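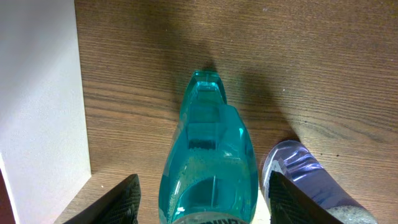
Hard water and how to live with it

by Tassanee Boonyarit

When we moved to Dendville from the Seltness side of the hill, the first thing I noticed was the kettle. I'd had that kettle for years and it had always been perfectly respectable inside, and within a fortnight it looked as if somebody had poured a thin layer of cement into it. I took it for a fault and very nearly bought a new one. Then my neighbour came in for a cup of tea, peered at the little white flakes going round in her mug, and said, "Ah, you've met the water, then."

I've had a soft spot for the subject ever since (my family would use a different word), and after the piece on frozen pipes in the March newsletter a good many of you wrote in asking for something on limescale, so I've gathered up what I know, together with everything that kind readers have passed on.

The hill is chalk, as anybody who has tried to dig a flower bed up at the top end will tell you at length. Rain goes down through it slowly and picks up calcium and magnesium on the way, and by the time it reaches our taps it is carrying a fair load. It does you no harm to drink, and plenty of people like the taste. I do myself, and when I stay with my sister, whose water is as soft as anything, I always think her tea is missing something, though she says I've simply got used to drinking rock.

The trouble comes when the water is heated or left to dry. Heat makes the minerals drop out, so kettles, irons, washing machines and hot water tanks get the worst of it. Drying leaves them behind as a white bloom on taps and tiles, and on shower screens most of all. Ours came with the house and I don't believe I have ever seen it completely clear.

For the kettle, I use citric acid, sold as a powder in the baking aisle or at the chemist's. A couple of level tablespoons in a kettle half full of cold water, brought up to the boil, switched off and left for 20 minutes, will shift all but the most stubborn crust. Pour it away, rinse it well, then boil a fresh kettle and throw that out too before you make anybody a drink. I forgot that last step once when my father-in-law was visiting and he was very polite about it. Do have a look at the booklet that came with your kettle first, if you've still got it, as one or two makers ask you to do things their own way.

Taps are a matter of patience. Soak an old cloth or some kitchen paper in white vinegar, wrap it round the crusty part, put a freezer bag over the lot with an elastic band and go and do something else. An hour is usually plenty. Don't leave it on overnight, and don't do it at all on gold-coloured or brushed fittings, where vinegar can take the finish off. Marble and limestone are out too. They are made of much the same stuff as the scale itself and the vinegar can't tell the difference, as I found out with a windowsill I would prefer not to discuss.

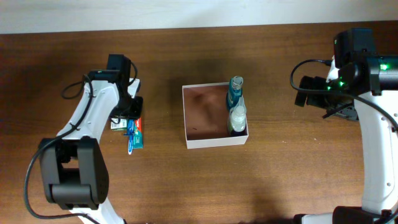
The shower head can be unscrewed and left in a bowl of the same mixture, and then the little holes poked through with a cocktail stick. If yours has the rubbery nozzles, just rub them with your thumb while the water is running and you'll be surprised how much comes away.

I must put in a serious word at this point. Never mix vinegar, citric acid or a shop-bought descaler with bleach, or use one straight after the other without a very thorough rinse in between. Together they give off chlorine gas, and a small bathroom with the window shut is a dreadful place to find that out. Read the back of whatever you're using, too, as plenty of loo cleaners have bleach in them without saying so in large letters on the front.

Yulan Lei wrote in to remind me about soap. In hard water it lathers badly and makes that grey scum round the bath, and most of us respond by using more of it, which gives us more scum! She changed over to a liquid wash and says her bath needs cleaning half as often. She also keeps a squeegee on a hook by the shower and has trained every member of the household to use it before they step out. I asked how long the training took and she said 5 years, and that the youngest still needs reminding.

As for softeners, I get asked about these more than anything. The sort that uses salt does work, and we looked into one ourselves, but you need a cupboard to put it in and somebody willing to carry the salt home, and it's usual to keep one kitchen tap unsoftened for drinking. We haven't the cupboard. A filter jug is a much smaller affair and makes a noticeable difference to the tea. Lü, the hardware shop next to the Carnano café, sells jugs and cartridges and will order in the odd sizes if you take the old one along to show them. They keep citric acid behind the counter as well, in 190 gram tubs, and one of those lasts us most of the summer.

Washing machines seem to frighten people, and I think they needn't. Use the amount of powder given for hard water on the side of the packet, run the machine empty on a hot wash every so often, and wipe out the drawer while you're there. Our machine is getting on now and the man who came to see to its door said the inside was in decent order.

If you have a method of your own, especially for glass, please do drop me a note through the usual box at the library. I have tried lemon halves, and my shower screen now smells lovely and looks exactly the same.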